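Does the meal deal save students money?
Project report, Consumer Studies module
Submitted June

Why I picked this

Nanix runs the canteen at Ganddale and its posters say the meal deal "saves you every day". I have bought it most days for two years and my bank balance has never noticed. The claim is never set against anything. Saves compared with what? The poster doesn't say, and when I asked at the till I was given a leaflet with the same sentence on it.

I kept receipts for one term and asked other students to do the same. In the end I had 227 receipts I could read. A lot more had faded in coat pockets, so the people who look after paper are probably over-represented. I can't fix that.
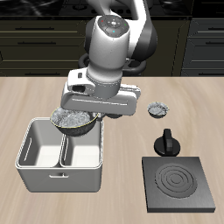
What counts as a saving?

I counted a saving only when the student would have bought all the items in the deal anyway, at the single price. Anything added to the tray to make up the deal was treated as extra spending.

This is a stricter test than the one Nanix seems to use, which compares the deal with the full price of every item in it. By their method nobody can ever lose. You could put a second pudding in and "save" even more.

What the receipts showed

Of the 227 receipts, 110 were for the meal deal. I asked each buyer which items they had gone in for. Most had wanted a hot main and ended up with a drink and a snack as well. The drink was the usual passenger. Tap water is free in the canteen, though you have to walk past two fridges to get to it.

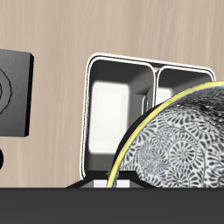

Reading time: 2 minutes

Comparison with cooking at home

The student money guide from Caldeira claims that a packed lunch is always cheaper. I have doubts about this too. Its sums leave out the oven, the oil and the half bag of spinach that goes off by the end of the week. They also assume you own a lunch box with a lid that still fits.

I priced a plain rice and bean lunch from the Nitberg shop, adding a share of the fuel. It did come out cheaper than the deal – but by less than the guide says, and only if you cook several portions at once. For a single portion the gap was small enough that I wouldn't argue with anyone who chose the canteen.

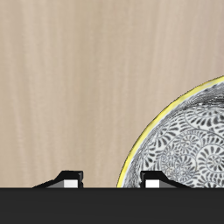
Portion size muddies this further. A home lunch is as big as you make it, and I make mine bigger than the canteen does. If I had weighed everything I could have given a price per gram, and I should have done that from the start.

Limits

The canteen serves 4,000 students and my receipts came from people I know, nearly all on my course. People may also misremember what they meant to buy, or say they wanted the crisps all along. Prices changed once during the term and I used the later ones throughout.

Findings

The deal is fair value for someone who wants everything in it. I found little to support the idea that it saves most buyers money. I would like to see the posters give the single prices next to the deal price, in the same size of print.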